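How to Line Up a Sagging Cabinet Door (Before You Buy Anything) 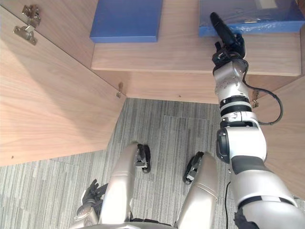 Every forum will tell you a crooked cabinet door needs new hinges. I doubt it. In 15 years of fixing up rentals I've replaced very few, and most of those had been wrecked by someone with a power driver. Swing the door wide open and look at what's holding it. On a wood-grain cabinet like this one, with the blue boxes on the shelf, you get a hinge with a rounded cup and screws on the inner face of the door. That's the part people blame. Start with the screws instead.

What you need: a hand screwdriver, toothpicks, wood glue. Skip the "hinge repair kit." I tried one from Nemier and it was two plates and a leaflet.

1. Take heavy things off the shelf if they get in your way. Otherwise leave them.

2. Snug up every hinge screw by hand. Stop when it resists — particleboard strips easily.

3. If a screw just spins, back it out, pack the hole with glued toothpicks, trim them flush and wait 12 hours. The glue bottle will promise less. I don't believe it.

4. Close the door and check the gap. If your hinges have adjusting screws, give one a quarter turn, then check again.

5. Check the latch last. It may not meet the door the way it used to.

Still crooked? Put a level on the cabinet itself.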